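Lollumgate method

The Lollumgate method (sometimes "pin and tease", and in one early draft "the polite tug") is a procedure for getting two robot arms to take apart a heap of tangled wire. It was worked out at the Mivton workshop in Watthorpe by Fotini Psarras and Huw Bowen, and first set down in a technical note dated 29 May 2020. The note runs to eleven pages, four of which concern the table.

The method is named after the street where the workshop stands. Psarras had proposed a longer name with an acronym in it, but the acronym spelled something rude in Swedish, as Ottar Björklund was kind enough to mention after the first draft had been sent round.

Background

Robots have handled rigid objects tolerably well for decades. Wire is another matter. It bends, springs back, hides behind itself and changes shape when its neighbour is touched. Earlier work on untangling mostly dealt with a single rope, fairly thick, laid out on a plain background with one or two knots in it. This is a sensible place to begin and bears little likeness to anybody's drawer.

The usual approach in that work was to find every crossing, decide which strand lay on top at each one, and plan a full set of moves before the arm stirred. Bowen tried this on mixed wire for most of a winter. His own account of the results, given in an appendix, is the single word "slow".

Principle

The Lollumgate method gives up on knowing the whole tangle. One arm, the pinning arm, closes on or presses against a strand near the outside of the heap. The other, the teasing arm, makes a short pull on a different strand and then stops. The system compares the views before and after and asks one question: did the heap spread, or did it tighten? If it spread, the pull is repeated a little further. If it tightened, the teasing arm lets go and picks another strand.

Pulls are kept short on purpose. A person faced with the same heap tends to lose patience and yank, and much of the note can be read as an attempt to write down what a person does in the ten seconds before that.

Colour is used as a hint and no more. Strands of the same colour are treated as possibly the same wire until a pull shows otherwise. Antonina Nazarenko, who wrote the vision software, argued for leaving colour out altogether on grounds of rigour. She was outvoted, and the footnote recording her objection is longer than the section it is attached to.

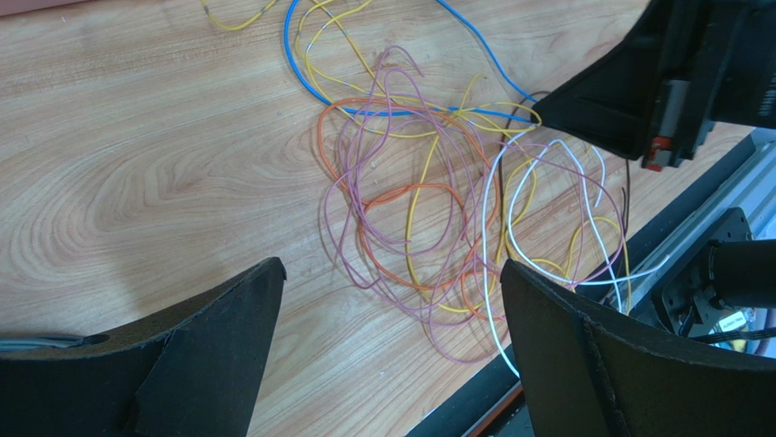 Wrist-camera view of a mixed heap, with the second arm's gripper at upper right.

Set-up

Two arms work over a wooden table from different sides, each fitted with a two-fingered gripper. Small cameras at the wrist supply the close views. These have the great merit of looking where the work is and the great drawback of having the gripper's own fingers permanently in the way. The software masks the fingers out and treats whatever lies behind them as unknown, a policy Nazarenko describes as "pretending to be modest".

The table caused more trouble than the arms. Wood grain is made of thin curved lines, and so, to an early version of the strand finder, was wire. For a while the system would reach down with great confidence and try to pick up the tabletop. Efthymia Athanasiadis suggested painting the surface grey. Psarras refused, holding that real benches have grain, and the strand finder was retrained on bare wood until it lost interest in it.

Thin dark wires remain hard. Against a black fingertip they all but vanish, and the method has no clever answer to this beyond moving the arm and looking again.
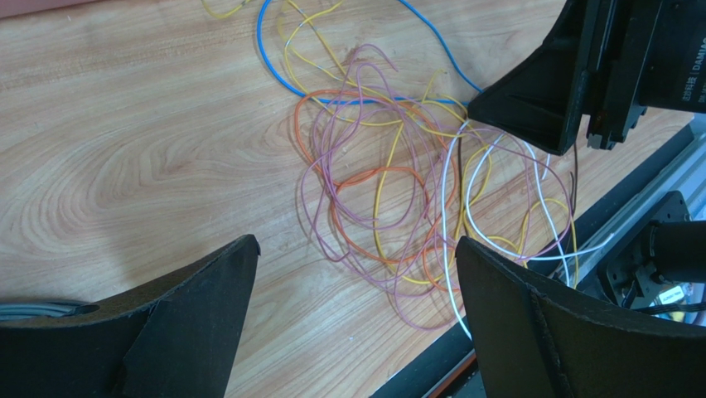 Choosing which strand to tease is the only part of the procedure that is learned. The rest is ordinary hand-written rules. The chooser was trained on 1000 recorded pulls made by people steering the arms, each marked as having spread the heap, tightened it or done nothing. Björklund, who steered a large share of them, has asked that the third group be described as "inconclusive".

Results

The trial reported in the note used 400 heaps, none of them seen in training. Each was built by dropping cut lengths of insulated wire on the table and stirring them by hand. A heap counted as solved when every wire could be lifted clear without bringing another along.

The note claims a clear gain over planning from crossings, chiefly in heaps of many colours. In heaps of a single colour the two approaches did equally badly. Free ends helped a good deal: a strand with a visible end was far more likely to come away on an early pull, a finding that Athanasiadis pointed out had been available to knitters for some time.

Criticism

The commonest complaint is that the heaps were made by the same people who wanted them solved. Kontogiannis, a small firm that strips and sorts old cable looms, ran the method on its own scrap and reported that real tangles come with tape, clips and grease, none of which the method had been told about. Bowen's reply accepted all of this and asked whether they might send a box of it.

A second complaint concerns stopping. The original rules set no limit on the number of pulls, and an unlucky heap could be teased back and forth between two states indefinitely. Later versions give up after a fixed number of tries and ask for a person.

See also

Bin picking
Deformable object handling
Knot theory (applied)
Two-armed manipulation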